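Re: [courtyard-list] Cleaning and oiling the outdoor tables
3 replies - 8 shares

Hi all,

Replying to the message from Monday, quoted here so it's all in one place.

> Has anyone worked out a decent way to clean the round tables in the
> Bustamante Street courtyard? The gaps between the slats are full of
> crumbs and grit and I can't get a cloth down there. I also don't know
> if we should be oiling them or leaving them alone. The label on the tin
> of Enico in the shed says two coats but doesn't say what for. Same
> question for the seats, if anyone has done them.
>
> Also, is it OK to use the pressure washer? It's booked out to us for
> the weekend and I'd rather not waste it.

Pressure washer first: please don't use it on the furniture. It's fine for the paving and the stone planter walls, but keep it off the slats. I did one of my own tables at home with one a few summers back and the surface came up furry and stayed that way until I sanded it.

For the gaps, I use a stiff paintbrush, the 50 mm size, with the bristles cut down to half their length. Work from the middle outwards. The gaps are narrow near the centre disc and that's where most of the muck sits, so if you start at the rim you end up pushing it inwards and it packs down hard. Anything stubborn comes out with a bamboo skewer. A butter knife will mark the edges of the slats, so leave those in the kitchen.

After that, a bucket of warm water with a small squirt of dish soap, a soft brush, and a rinse with the watering can. Leave it to dry for two full days before you decide about oil. It will look patchy on the first day and that doesn't mean much.

On the oil, I'd test it before doing anything else. Put a few drops of water on the top once it's properly dry. If they bead, leave it for this year. If they soak in, give it one thin coat, wait overnight, then do a second. The Enico is all right but it goes tacky if you put too much on. I had better results with the Clonudex, which takes longer to dry and doesn't catch the dust as badly.

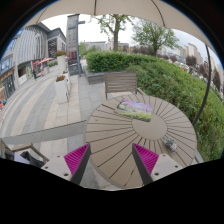

The seats take more time than the tables. The horizontal boards in the backrest collect grime along their top edges, and so do the armrests where people's hands go. Same brush, same soapy water, but do the back from the top board down so you're not dripping onto boards you've already finished. Put an old sheet behind the seat if you're going to oil it, as the stone will stain. I learned that at home too.

The other thing is the hedge. It drops bits all through the warmer months and they get down between the slats. If whoever does the trimming could throw a tarp over the furniture first, it would save a fair bit of brushing. There should be a green one in the shed, on the shelf with the Lamix hose fittings.

I'll be down there on Monday from 8 am with the cut-down brush and a spare. Allow roughly 3 hours for a table and its seats, less if somebody else does the rinsing. If it's raining I'll leave it a week.

Cheers

2 likes - Reply - Share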